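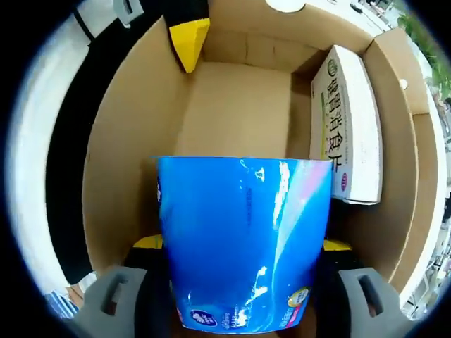 Unit 3, p. 19

Learning from hand-held demonstrations

The Jeremik set holds 500 packing demonstrations recorded with a hand-held gripper. The camera rides on the tool, so the finger pads stay in view while the target changes: a blue plastic-wrapped package between the pads, an open cardboard box around it, a medicine box upright against the side wall.

The policy maps each image to a relative tool motion and a grip width. Actions are expressed in the current tool pose — no fixed base frame is needed.

Glossy wrappers shift in brightness with viewing angle. Color jitter is applied in training; geometry is left alone.

Exercise: retrain on 60 demonstrations and compare placement error with the full set.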